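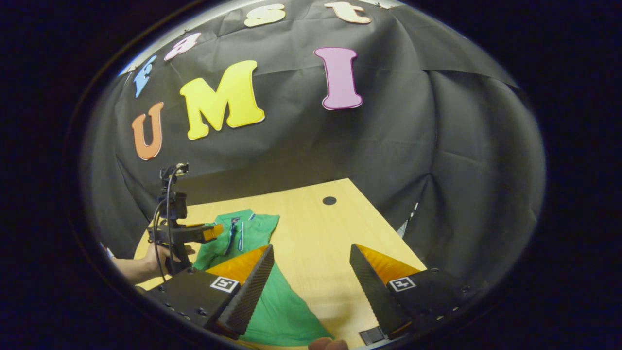

Bovby Club Polo – green, white and blue trim

Print this page | E-mail to a friend

Our everyday polo, now back in green. White and blue trim on the collar, thin blue stripe running down the placket. Goes with jeans, goes with work pants, fine for bowls or the school fete if you tuck it in.

Fabric: cotton/poly pique, mid weight. Doesn't need much ironing if you fold it while it's still a bit warm from the dryer.

Sizes: S to 3XL. Cut is a touch roomy through the body – between sizes, go down. Ladies cut in April, same colour.

Folding – we get asked alot. Lay it face down, collar at the top. Bring each side in to the middle, sleeves back along the fold. Then bottom hem up to the collar in 3 goes. Do the top button first or the collar flops over. Fits a standard drawer that way, or stands on its end in a shallow one.

Care: warm wash, inside out, with like colours. No bleach on the trim please. Cool iron, go round the stripe not over it. Line dry in the shade or tumble low.

Club and staff orders: minimum 10 shirts, mixed sizes ok. Left chest embroidery extra, send your artwork to Hortensia Apaza at the Trestine counter. Allow 4 weeks, longer over Christmas. Embroiderd shirts can't be returned unless we got it wrong.

Also in this range: navy with white trim, maroon with grey. The old Cuvthorpe long sleeve is finished, sorry, a few mediums left in store only.

Exchanges on plain shirts fine with tags on and your reciept. Store pickup is free, just pick Trestine at checkout and wait for our text before coming in.

Contact us | © Bovby 2022 | Back to top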